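Bulside centres to drop wheat-based modelling dough

Kindergartens and long day care centres run by Bulside Council will stop buying wheat-based modelling dough from March, under a change to the council's consumables schedule published on 4th December.

The change covers 47 centres. It replaces the general line item for "modelling compounds, assorted colours" with separate items for oil-based modelling clay and for air-drying clay, both of which must be free of wheat, milk and nut derivatives. Salt dough made on site from wheat flour is also excluded, although centres may continue to make cornflour dough if the ingredients are recorded in the daily activity log.

Under the present schedule, centres order from Lostel, which supplies a dyed wheat dough in resealable tubs. The product is correctly labelled and has not been recalled. The council's notice states that the difficulty lies in how the material is handled after it leaves the tub. Dough is commonly divided, mixed between colours and stored in unmarked containers, and the ingredient label is lost at that point.

An internal review carried out over the winter found that wheat dough and clay were being kept on the same shelf at most of the sites inspected. At six centres the two had been combined in one container. The review did not attribute any reaction to the practice, but noted that children with coeliac disease or a wheat allergy were usually excluded from dough activities altogether, and that staff had no consistent rule for cleaning tables between sessions.

Belmiro Louro, who manages supply contracts for the council, said the revised item was written so that a centre could not order the wrong product by accident.

"The old wording was a colour and a weight," Louro said. "A centre could put in the same order twice and get two different materials, depending on what the warehouse had that week. The new codes specify the base."

Samples of seven products were sent to Catik, a testing laboratory, for gluten screening and for a check of dye transfer onto skin and laminate. The council has published a summary of the results but not the full report. According to the summary, all of the oil-based clays returned gluten readings below the limit of detection. One air-drying clay was rejected on dye transfer, with the red and violet colours leaving marks that household detergent did not remove.

Cost was the main objection raised during consultation. Oil-based clay is dearer by weight than wheat dough, but it does not dry out in normal use and can be kept for longer. The council estimates a saving over a full year once replacement stock is taken into account. The estimate assumes that each room keeps its clay for 2 terms before discarding it. Several centre directors questioned that assumption in their submissions — mostly on hygiene grounds — and the council has agreed to revisit it after the first year.

Existing stock is to be used up or returned. Lostel has told the council it will accept unopened tubs for credit, and some 215 tubs are expected to go back. Opened tubs cannot be returned and should be disposed of in general waste. They should not be put in organics bins, as the salt content is too high for the composting facility at Pangilinan.

The handling rules that accompany the schedule are brief. Clay is to be stored by colour in lidded containers marked with the product code. Tables are to be wiped with a damp cloth before and after each session, and cloths used for food preparation areas are not to be used for the purpose. Clay that has been dropped outdoors or put in a child's mouth is to be thrown out. Portions for children under three must be too large to fit through the standard choke-test cylinder, and small pieces are to be gathered up at the end of the activity.

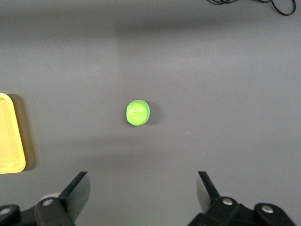
Family day care educators are not bound by the schedule but may order from it at the council rate. Order forms with the new codes will be sent to centres before the end of term, and the old codes will be closed at the start of March.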